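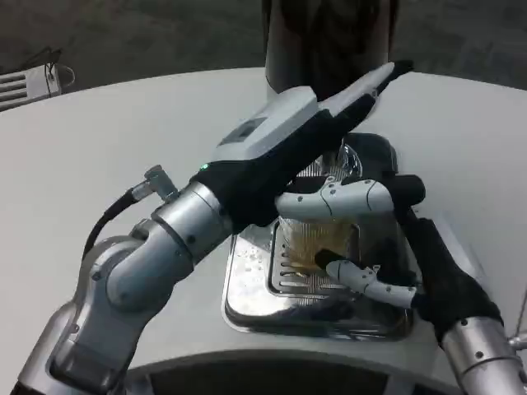 Clear ridged cup, tea-coloured drink, drip tray below.

Ellonden drinks counter: a thread
1 October 2021
Posted by the Ellonden tea-at-work account
Print this thread | E-mail this thread

1/ Right, I've been promising you lot a thread on the new drinks counter at Ellonden and I've finally got my thoughts in order (sort of). I love this counter. I have been boring people at lunch with how much I love this counter.

2/ First up, the curve! The old one was a straight slab with a corner at hip height and I had the bruises to show for it. The new top is white with a lovely rounded edge that sweeps right round, and you can come at it from any side with a drink in your hand.

3/ Now the drip tray. Stainless steel, rectangular, set down into the counter with a slotted grate in it. Our last one was a plastic thing that sat on top and slid off if you leant on it. I mopped that floor more often in January than I did my own kitchen.

4/ A few drops still land on the steel beside the grate. Doesn't bother me at all – one wipe with a dry cloth and the shine comes back. Please do use a dry one though, the damp one leaves smears and then I have to go round after you.

5/ Tea! We're on the Vallero black at the moment. I make it strong, let it cool in the big jug and pour from there. It goes a gorgeous amber brown in a clear cup and I will not be taking questions about milk.

6/ Someone asked for my quantities, so: 24 bags to the big jug, 20 minutes, bags out, lid on. I did try leaving them in overnight once and it tasted like a fence.

7/ On cups – I like the clear plastic ones with the ridges. They're easier to keep hold of than the smooth sort we had from Ocampo, and you can see how strong your tea is before you commit to it. Part full is plenty, by the way. Fill it to the brim and you'll be wearing it by the time you reach the stairs.

8/ There were 198 cups in the last box and they went faster than I'd hoped, so if yours is still in good nick, rinse it and have another go with it. I've had mine on the go all morning.

9/ Cleaning the grate: lift it out, warm water, old toothbrush through the slots, rinse, back in. It's oddly satisfying, all those narrow little gaps coming up clean. I've got a playlist for it now.

10/ If the tray starts to smell a bit tannic, a spoonful of bicarb and a kettle of hot water sorts it. I picked that up at the Studton canteen years ago and it has never let me down.

11/ Next batch will be the lemon one, if I can find a jug that doesn't taste of the Vallero. Recommendations very welcome, replies are open!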